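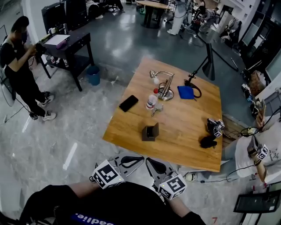

April, Losel house, bench 2. Repotting of the clivias started after lunch and is half done. Most had filled their pots, with fat white roots pushing the compost up over the rim. Kept them tight again, one size up only, as they flower better that way. For watering in, Jianhua wants a measured amount per pot this year. A small clear plastic bottle like the one with the red cap on the table is good enough for this if a line is drawn on it. The long-spouted can is too fast and washes the bark off the top.

Mix used: two parts composted bark, one part coarse grit, one part the Skusdale leaf mould. The leaf mould was lumpy and needed sieving. Marietjie thinks we should drop it altogether and go back to coir. I would like to see one full season first.

Three plants had rot at the neck. Cut back to clean tissue, dusted with sulphur, left unpotted on the slatted shelf for 72 hours. Labels are tied to the leaves so they don't get muddled with Qianru's divisions.

Seed: 10 berries cleaned from the yellow plant. Flesh rubbed off under the tap, skins peeled, seed pressed into damp perlite with the eye to the side. Tray is on the heat mat at the far end. Last year's went in too deep and half of them sulked until August.
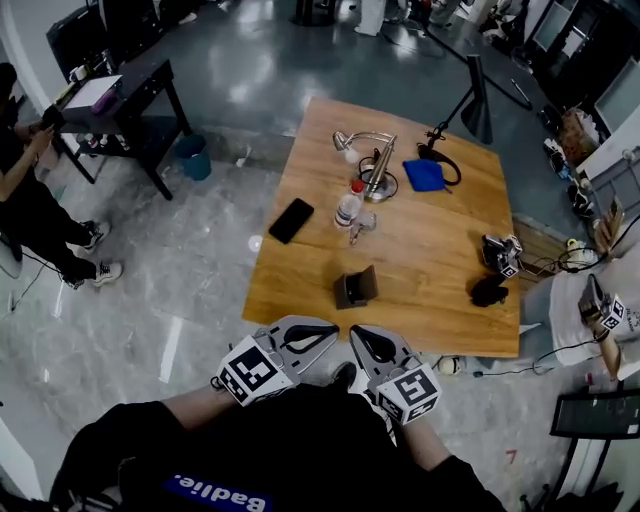 The heat mat is reading two degrees over what the dial says. Haoran checked it with the soil probe and got the same at both ends, so it is probably the dial. Turned it down a notch. Look again at 8 in the morning before the sun is on the glass.

Mealybug on the Cuevas plants, down in the leaf bases as usual. Wiped off with a cotton bud and spirit. They stay on their own bench until they have been clean for 60 days, and please don't borrow the snips from that bench.

Shading: Dolores put the first coat on the south side. The leaves nearest the glass already have pale scorch patches from the bright spell, so next year it wants doing in March.

To do:
Second half of the clivias, big pots first
Order grit from Kokley, fine grade was sent last time
Sieve the rest of the leaf mould
Ask Qianru which divisions are spare
New washer for the tap by the door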